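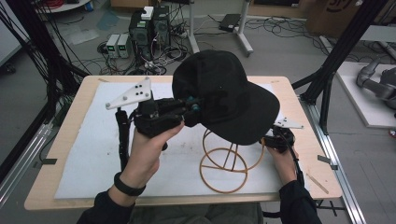 How Robots Learn from People
A guide for readers aged 8 to 11
From the Grerkanetti Learning Centre, Otham

Hanging up a cap is an easy job for most people. You pick it up, turn it the right way round and place it on a stand. You do not have to think about each finger. A robot has no such habits. Unless it has been given instructions, or has learned from examples, it does not know where a cap begins and ends, or how hard to hold it.

This guide explains how people collect the examples that a robot learns from. Words marked with a star are explained at the end.

What is an example?

When you learned to tie your shoelaces, somebody probably showed you first. You watched, you tried, and you watched again. A robot can learn in a similar way. A person carries out a job from start to finish, and the movements are recorded. One recording of one job is called a demonstration*.

A single demonstration does not teach very much. If a robot has only one recording of a cap being lifted from the left side of a table, it may be lost when the cap is on the right. For this reason people repeat the job many times and make small changes. The cap may be turned round, moved closer or laid upside down. The stand may be moved as well.

At Grerkanetti, the set of recordings for the hat stand job is named Kurtuluş. It contains 723 demonstrations, made over 14 days in January. A further 211 recordings were left out.

Why use a gripper instead of a hand?

A human hand has four fingers and a thumb, and it can bend in a great many ways. Many robots have a much simpler hand, with two fingers that open and close. This is called a gripper*. If a person did the job with bare hands, the robot might be shown movements that it could never copy.

The person therefore holds a gripper in each hand and works with those. It feels strange to begin with, rather like eating peas with sugar tongs. Tülin Güler, who trains new demonstrators at the centre, asks them to spend their first morning picking up socks and putting them down again.

Some grippers carry a small camera. It travels with the tool and records what is in front of the fingers as they move. Other equipment can follow where the tool is in the room. Put together, these records tell the computer what the gripper could see, where it was and how far its fingers were open. 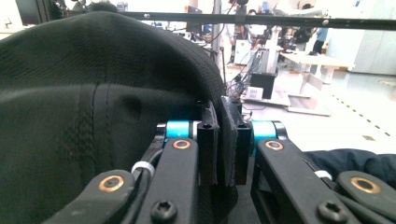
Cloth is one of the harder things to learn about. A wooden block keeps its shape when it is picked up, but a piece of fabric sags, folds and slides. It can look quite different each time it is put down. The fingers must close on enough of the cloth to keep hold of it, and the robot needs examples of many different folds before it can deal with a new one.

Dark cloth brings another difficulty. Folds in black fabric can be hard for a camera to pick out, as there is less difference between the light parts and the shadows. Good lighting helps.

What happens to the recordings?

Each recording is checked by a person. Debashish Selvanayagam is in charge of checking at the centre. He looks for recordings that stop too early, or in which something has blocked the camera. Mistakes are not always thrown away. If a demonstrator drops the cap, picks it up and finishes the job, the recording may be kept – it shows the robot how to put things right.

The checked recordings are then given to a computer program called Brolladent. The program compares what the camera saw with what the gripper did next, and looks for patterns. This stage is called training*. It can take up to 2 days.

After training, the program is tried on a real robot. The robot is given a cap in a position that was not in any of the recordings. If it has difficulty, the team studies where it went wrong and collects more examples of that part of the job.

Does the robot understand what a hat is?

No. It does not know that a hat keeps the sun out of your eyes, or that you might have a favourite one. It has found patterns that link pictures to movements. Those patterns can be very useful, but they are different from the way you understand the things you wear.

Try it yourself

You will need a pair of kitchen tongs, a cap or woolly hat, and an upturned bowl. Ask an adult before borrowing anything from the kitchen.

Place the hat on the table and use the tongs to put it on the bowl. Do this five times, starting with the hat in a different place each time. Then ask a friend to watch you and write down every movement you make. Could someone who had never seen a hat follow those notes?

Words to know

Demonstration: one recording of a person doing a job from start to finish.
Gripper: a tool with fingers that open and close to hold things.
Training: the stage when a computer program looks for patterns in many examples.

Page last reviewed: Thursday, April 3, 2025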